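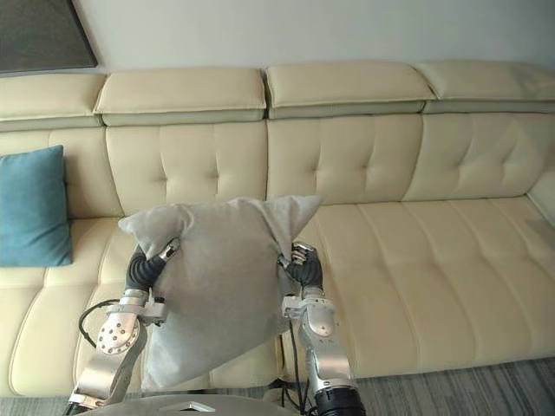 Posted in: Home Robots > Faults & Safety Checks

Pre-run checklist for the pillow job, redone after the hand fault
Checked 2025-11-30, Urnham apartment set

So, the short version for anyone who missed it: the right hand got the open command, said it had opened, and hadn't. The arm then started its return move with the pillow still in its grip, and I (yes, me, after writing half of these rules) reached in to tug the thing free. The fingers closed again with my thumb in there. Bruise only, and the thumb works fine, but I went back through the whole list and rewrote the bits that let me do it. My comments are under each line. Please argue with them!

1. E-stop in the hand of the person watching
Result: PASS
It used to say "within reach", which I'd been reading as "on a shelf nearby". Now it's in your hand from the moment the motors get power until they don't have it any more. If you need both hands for something, stop the robot first.

2. E-stop tested from standing
Result: PASS
Support line on, slack taken up, then press it. Drivdale's legs go soft when you cut the power and the whole robot wants to sit down, so don't ever test this with the line off. I did it twice this morning and it came down nicely both times.

3. Hand firmware matches on left and right
Result: FAIL, then PASS
Oh boy. Left hand was on build 41 and the right was still on the one before it. Volodymyr Hordiienko swapped the right hand back in April and we all figured the update had gone to both. It hadn't. I've flashed the right one and written the build number on tape inside the case lid, so next time you can read it before you even plug in.

4. Fingers open all the way on command, nothing held
Result: PASS
Look at the fingers themselves. Do not trust the green light on the screen! The green light was on the whole time my thumb was in there.

5. Fingers open all the way on command, pillow held
Result: WATCH
This line is new and it's the one I care about most. The old list only had us open and close an empty hand, and the Handix hands do that beautifully all day. Velvety fabric bunches up around the knuckles and that's a different story. The right index finger hung for a moment on one try. It let go by itself, but I'm not calling that a pass.

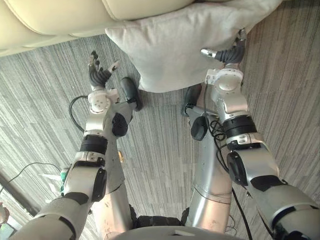 Can I pull the pillow out by hand if the fingers won't let go?

Only after the e-stop is pressed and the joint power reads zero on the screen. Then bend the fingers back one at a time, starting with the thumb, and slide the pillow out sideways.

6. Grip force limit set in the hand, not just in the task file
Result: FAIL
The task file said 200 and the hand controller had its factory value of 3000, and guess which one wins when the connection hiccups. These are raw counts, by the way, so don't go looking for newtons. I've set it to 200 in both places. It needs to survive a power cycle before I mark it fixed, and I've only done one.

7. Cables on arms and hands
Result: PASS with a grumble
Move each arm by hand through the full reach with the power off and watch the loops at the wrist. There has to be some slack or the wrist roll yanks on the connector, but too much and a loop can catch a foot. I moved one clip on the right forearm down a bit. Bukhari's manual wants the clips in a spot where you can't get a finger behind them, so I ignored that and made a note.

8. Floor clear where the feet go
Result: PASS after cleanup
Walk it and get down low. The gray stripes hide everything, and small hardware is the worst. Anything you pick up goes in the parts dish with a note of where you found it, and then you go check the robot for a missing fastener before it moves again. Wires get routed behind the furniture or taped flat.

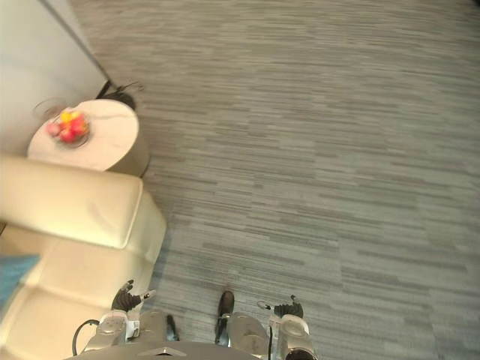
While you're down there, check how close the feet are parked to the sofa. I like a start position where either hand can drop straight down without hitting the cushions or the armrest. If it starts too close, the first arm move pushes on the sofa, the balance controller pushes back, and you get that horrible little shuffle.

9. Breakables
Result: OPEN
The glass bowl stays on the side table for the fruit task, and I get that nobody wants to reset the table every time. For the pillow runs I'd still take it away. An arm that thinks it's empty-handed plans a shorter path, and a pillow hanging off it sweeps a lot wider than the planner believes. Somebody else can overrule me on this one, just write your initials next to it.

10. Return move waits for finger position
Result: NOT DONE
This is the real fix. The arm should check where the fingers are before it leaves, and right now it only checks that the command was received. Volodymyr has the change half written. Until it's in, whoever is watching has to say "open" out loud before the operator clicks through to the return move. It feels silly for a run or two and then you stop noticing.

Cleared for: slow speed, two people present, left hand only.
Right hand stays out of use until lines 5, 6 and 10 are all marked PASS.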